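Sekum open day, who else went?
Board: Local workshops and events

gluepot_dan
Posted September 4, 2025
I took the afternoon off and went to the Sekum open day on Corden Road. Sign-in sheet, sticker, then they walk you past the packing cell and into the back room where the manipulation people sit. The packing cell wasn't running. The back room was worth the drive. They had an arm doing toast, meaning slices from a plate into a two-slot toaster, and you could stand there as long as you liked and ask things. 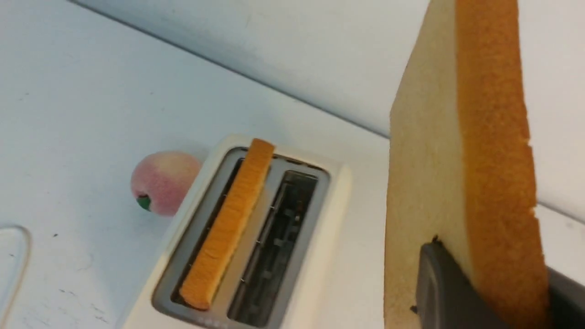 Trinidad Paredes ran that station and she was patient with all of us. She said the slots are the hard part of the whole task, and I believe her. With one slice standing in the left slot and the second one pinched in the fingers over on the right, there isn't much room for error, and the slice has to come down edge first. She told us they logged 167 tries last month on the second slice alone. I asked how many went in and she said she'd rather show us than quote a number.

rivet_counter
I was in the 2:00 group. Good visit, but I don't get the point of toast. Rizzi had a palletizer at their open day in February and it moved real boxes at real speed. I came away from that one knowing what I'd be paying for.

gluepot_dan
Different kind of shop, though. Rizzi sells a machine. Sekum is trying to get an arm to handle things nobody made a fixture for. I liked seeing the plate end of it up close, where it has to get hold of a slice lying flat.
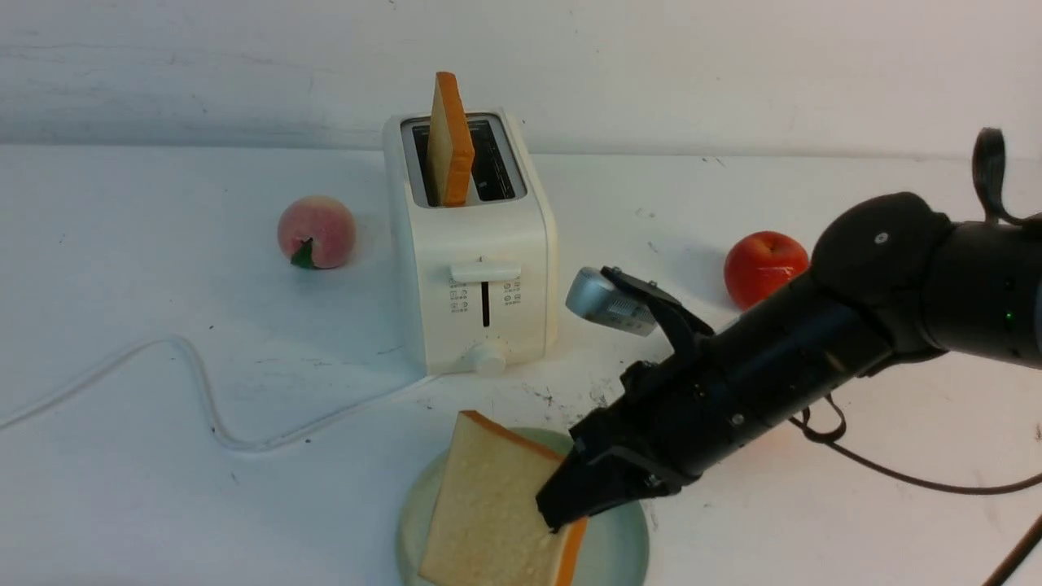

One slice in the toaster, the other still on the plate with the fingers on its corner.

mlk_crate
Did they say how it's controlled? Last year at Clesanel the "autonomous" demo had a guy behind a curtain with a joystick, and it took most of us a while to catch on.

gluepot_dan
I asked that. Paredes said some runs are driven by a person and some by the trained model, and she called out which was which before each one. The driven ones were faster. The model runs stopped and started a lot.

rivet_counter
She called it out for your group. Ours had to ask.

mlk_crate
Fair complaint. They should put a sign up. 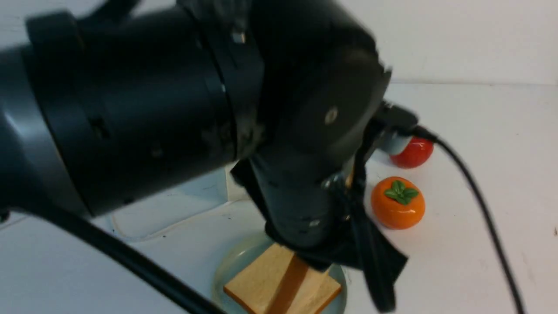
What to know if you're going to the next one

gluepot_dan
A few people messaged me, so I'll put it in one place.
Groups are 20 people and they do turn you away when it's full. Book on their page.
Park behind the building. The front spaces are for deliveries.
The tour takes 25 minutes and then you're free to stay in the back room until they close.
Closed shoes. They sent one man back to his car to change.
Ask about grippers. They had 6 kinds laid out on a bench by the door and let you pick them up.

tallow
Can you bring kids? Mine is nine and would stand at the toast thing all day.

gluepot_dan
I saw a couple of school-age kids. There's tape on the floor and they have to stay behind it, same as everyone.

rivet_counter
I'll add one more gripe and then leave it alone. The bread is fake. So is the fruit on the table. A real slice bends and tears and drops crumbs, and I'd want to see that before I got excited.

mlk_crate
You'd go through a lot of loaves. I think fake bread is fine at this stage — you want the same slice every time until the motion is sorted out. I'd worry more about whether it copes when you move the plate.

rivet_counter
Then move the plate. I didn't see them do it.

gluepot_dan
They did in my group, a few inches each way. It managed one and missed one. Here's the start of another round, both slices on the plate and nothing in the toaster yet, or at least that's how I remember the order.

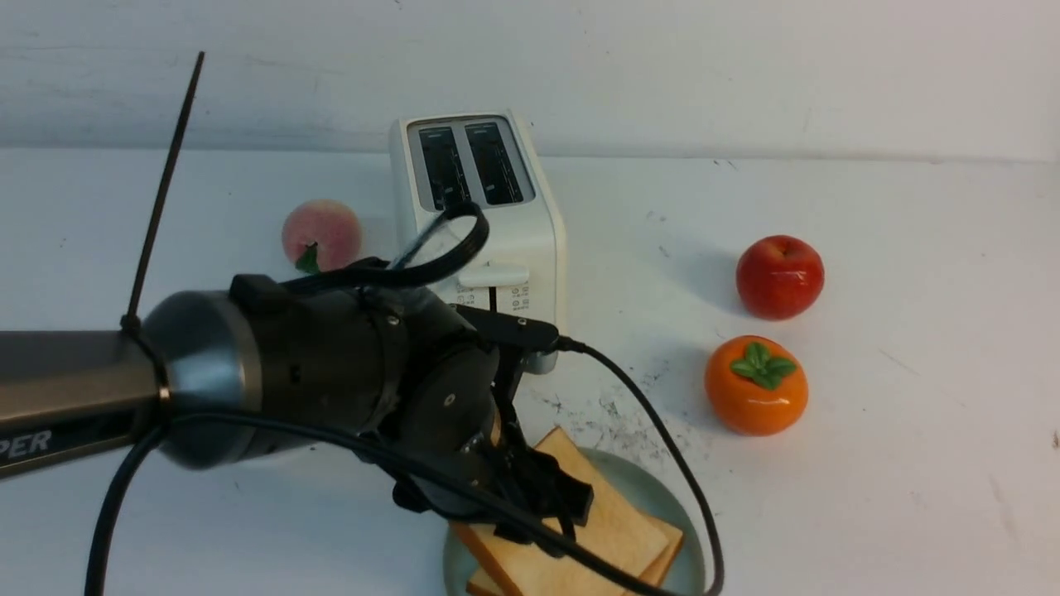 Hacer Gündoğdu
Moving the plate is something we plan to do in every session next time, and the sign is a good idea. Rivet_counter, I'm sorry your group had to ask which runs were driven. We also want to try real bread, but the slots have to get more reliable first. Booking for the next open day goes up on the Sekum page when we have a date.

rivet_counter
Thanks, that's a straight answer. I'll come if there's real bread.

tallow
Put me down for two, one of them nine years old.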